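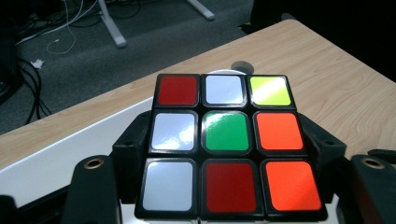
Call for participants: hand-held gripper sessions in Dorlow, after the finger fault

Filed under: Work With Us / Paid Studies

Drinditz is looking for adults to take part in paid sessions at our Dorlow workroom. The sessions are part of the Stosivley project, in which people do ordinary table tasks with a pair of hand-held grippers and the recordings are used to train robot arms. We ran the project once already and we had to stop it. I would like you to read about the reason before you apply, so it comes first in this call and the payment comes later.

What went wrong

In the first round, a participant was lifting a puzzle cube when one finger of the gripper closed further without the trigger being pressed. The cube jumped out of the jaws and the participant, who tried to catch it with the other hand, got a pinched fingertip. The skin was not broken, but it hurt, and the nail was blue the next day. We ended the session and at first we treated it as a single bad unit.

It was not a single bad unit. When we went back through the recordings we found 47 moments in which a finger moved and the trigger did not. Most of them were small, and the people holding the tools had not noticed anything. In some the object was dropped, and the participant wrote on the form that they had been clumsy. To those people we have written and apologised. It was our fault and our form made it look like theirs.

The cause was found in the finger linkage. On the Dekker grippers that we use, the finger is carried by a lever, and the lever turns on a small bushing. In the faulty tools the bushing had worked loose in its seat, so the lever could bind under load and then release suddenly. Squeezing a hard object with flat sides makes this more likely than squeezing a soft one. A second matter was the position reading. The software continued to report the last good position during the binding, so the operator at the screen saw a normal session while the person at the table had a tool that was sticking.

What we have changed

All the gripper levers were taken apart and the loose bushings replaced. Each tool is now checked by the operator before a session with a spring gauge and a test block, and the result is written down on a sheet which you may ask to see. If the trigger and the finger disagree, the software gives a loud tone and the recording stops. We have also limited the closing force. This makes heavy objects more difficult to hold, and for this reason we took them out of the task list.

There is one thing that is not solved. The limit on the force slows the opening of the jaws a little, and some of our own staff find it tiring for the wrist. We would like your opinion about it, and the form now has space for this.

What you will do

You stand at a small table with one gripper in each hand and you move objects as the operator asks. A usual task is to pick up the cube, carry it to the white bin, put it down inside, and later take it out again. You do not need to solve the cube! The grippers have cables, which run down over the edge of the table, and you must keep your feet clear of them. We will show you where to stand.

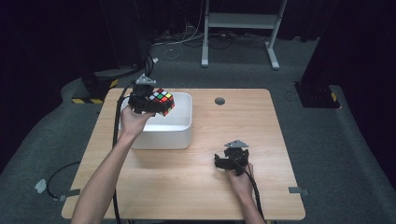
Stop rules for every session

Please read these carefully. They apply also to people who took part in the first round.

1. You can stop at any moment and you are paid for the full session. You do not have to give a reason.
2. If a finger moves and you did not move it, open both hands and let the tools rest on the table. Do not try to save the object. It is allowed to fall.
3. Do not put your bare fingers between the jaws, also when the operator has said that the tool is off.
4. If you hear the tone, wait. The operator will take the tool away from you, and it will not come back the same day.
5. Tell us about small things. A click, a rough feeling in the trigger, one finger that arrives later than the other. In the first round several people felt a click and thought it was normal.

At the start of your session you will open and close both tools several times over the bare tabletop, with nothing in the jaws, and you will say aloud if the two fingers do not meet evenly. It takes a few minutes and it feels a bit silly, but we ask everyone to do it, our own staff included.

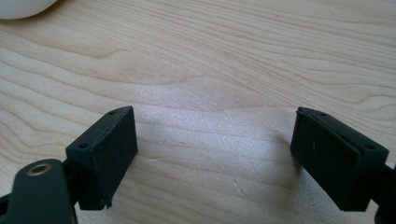

Who can apply

You must be 18 or older and comfortable to stand for most of a session, with breaks when you want them. Previous experience with robots is not necessary. Left-handed people are very welcome, we had too few of them last time. We need people with smaller hands too, as the grip of the tool was designed on large ones and we want to know if the stop rules work for everybody.

Please do not apply if you have a recent injury to the wrist or the hand, or if you have been told by a doctor to avoid repeated gripping. If you are unsure, write to us first and we can send you the list of movements.

Time and payment

Each session is 2 hours, including the safety introduction and the breaks. The payment is $80 per session, by bank transfer, within 5 working days. You can come for more than one session but not on the same day. Travel inside Dorlow is not paid. If you come from further away, please ask, we have a small amount for this.

Sessions begin in April 2023 and will continue until the places are filled.

What is recorded

The grippers carry cameras that look at the jaws and the table, and one more camera looks down at the work from the head position. Your hands and forearms will be visible. If your face is recorded by accident we will cut that part. Voice is stored only for the safety introduction and the opening check, so that we can find out later what a participant reported, and it is kept apart from the movement data.

If something happens in your session you will receive a copy of our report about it, including the parts that are not flattering for us.

How to apply

Use the application form on the Drinditz participants page and choose "Stosivley, second round". Tell us which hand you write with, which times of day suit you, and whether you took part before. We answer every application, though it can take a week. If you prefer to see the room and hold a tool before you decide, write this in the comments field and we will arrange a short visit.

Participants from the first round who dropped objects and have not received our letter: please contact us also, even if you do not want to come again.

Shared 47 times
5 comments

Related items
Stosivley first round: why we have paused
Report on the lever bushings, short version
Session operator wanted, Dorlow, part-time
How to read your participant consent form
Changes to our incident form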